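Print this page | E-mail this page

Junby Repair Room, Sketham
Progress report to the Pleter Fund, second period

Prepared by Zlatko Radulović, room coordinator

Summary

The repair room has been open to the public since February. It runs on two evenings a week and on Tuesday mornings. The fit-out paid for by the first part of the grant is finished apart from the shelving on the back wall and some work on the lighting. Spending is within budget. We are asking for one small change to how the second part is used, set out under Money.

What was done in this period

The room was cleared and cleaned before anything else went in. It had been a store for the Grímsdóttir building next door and there was a good deal more in it than the lease suggested. Two carpets came up, and the floor under them was sound but uneven near the door. We had that corner levelled. The walls had two coats of paint.

The electrical work took longer than planned. The original quote covered sockets along one wall only. Once the layout was settled we needed them on two, and the contractor had to come back after another job. This cost us a fortnight. All sockets have been tested and the certificate is in the folder at the door, with a copy sent to you in the post.

The tables arrived on time. We chose white tops because small screws and springs are easier to find on a pale surface, and that has proved right. They do mark. The top by the window side already has grey scuffs and smudges on it, and faint lines where people have drawn round parts or leaned on a pencil. Ordinary cleaner takes some of this off and leaves the rest. The edges are bare light wood and have not been treated. I would like to seal them before the winter, as glue and oil will soak in otherwise.

Seating is a mixture. We bought stools for the tables and were given a few more. The round ones with dark green padded seats and white metal legs are the most liked, being easy to wipe and easy to push out of the way. Older visitors have asked for something with a back. We have put two ordinary chairs near the door for now and will look at proper ones in the next period.

Small parts are kept in trays on the table while a repair is going on. We use black oval ones with straight, smooth sides. They are deep enough that nothing rolls out when the table is knocked. The rule is one job to one tray, and the tray is emptied and wiped before the next person sits down. It took a few weeks for this to become a habit - in the first month we had two mixed-up clocks and a lamp that went home with the wrong screws.
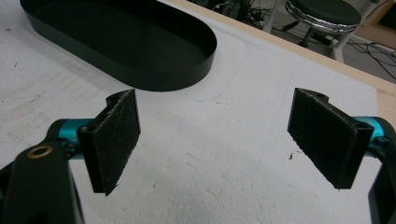
Use of the room

We set a target of 50 repairs for the period and logged 80. Most were lamps, radios, clocks, toys and kitchen items. Clothing repairs were fewer than we expected, and the sewing table has been used mainly by the same small group. We will try moving sewing to the Tuesday morning to see if that suits more people.

Of the 80 items logged, 15 could not be mended. In most of these cases the part was no longer made or the casing had been glued shut. They were returned to their owners with a note of what was wrong.

The evening sessions are busy in the first hour and quiet in the second. People have had to wait for a seat at the start, and a few have gone away again. A simple booking sheet for the first hour was started near the end of the period. It is too early to report on it.

Problems

Lighting. The ceiling lights are adequate for general use but poor for close work. We have been borrowing two desk lamps. Fixed lamps on arms were in the original plan and were put back when the electrical bill went up.

Storage. Without the back wall shelving, unfinished jobs are stacked in crates under the tables, where they get kicked. The timber has been delivered and is in the corridor. The work should take two days and will be done when the room is closed between sessions.

Cleaning. Fluff, clippings and odd specks collect on the white tops faster than we thought they would. A brush and pan now hang at each end of the room and the last ten minutes of every session are kept for clearing down.

Money

The budget lines for tables, seating and paint are closed, with receipts attached at the back. Electrical work is over its line by the cost of the second visit. Tools are under, as several were donated. We ask that the sum left on the tools line be moved to lighting, which would pay for the fixed lamps without any increase in the total grant.

Next period

- Put up the back wall shelving
- Fit the lamps, if the change above is agreed
- Seal the table edges
- Buy chairs with backs
- Move sewing to Tuesday and compare numbers
- Hold an open morning for 30 people, with invitations to the two schools

The lease is settled for the coming year and there is nothing to report on that. The fire check is due and has been booked. Please let me know if you would like to visit before the open morning - any evening session would do, preferably in the second hour.

Contact us | © Junby Repair Room, Sketham | Back to top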